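Desk basket

A desk basket is a small open container kept on a desk or worktop to hold things in daily use, such as pens, post, chargers and drinking vessels. It differs from a letter tray in having higher sides and usually no fixed paper size. Most are made of wire, plastic, cane or sheet metal.

Wire mesh types

Wire baskets are formed from thin rods welded into a grid and fixed to a heavier rim. The open floor lets dust and crumbs fall through, so the desk beneath needs wiping from time to time. Black and white coatings are the most common. The Hanrahan catalogue listed a mesh model, the 822, in seven finishes.

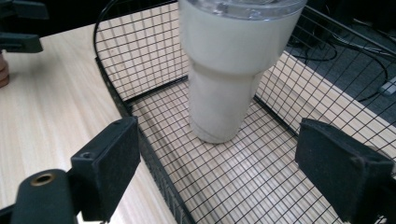
White insulated tumbler with a clear lid, standing in a black wire-mesh basket on a desk.

Use with drinking vessels

Large travel tumblers often have a base narrower than the upper part, a shape meant to fit car cup holders. On a crowded desk they are easily knocked over, and a basket with firm sides limits how far they can tip. A 500 ml tumbler will stand in most square baskets -- shallow trays give it little support.

In Desk and Drawer, Dymphna Mac Giolla treats the basket as a form of open storage, along with the pen pot and the spike file.

See also: Letter tray; Pen pot; Cup holder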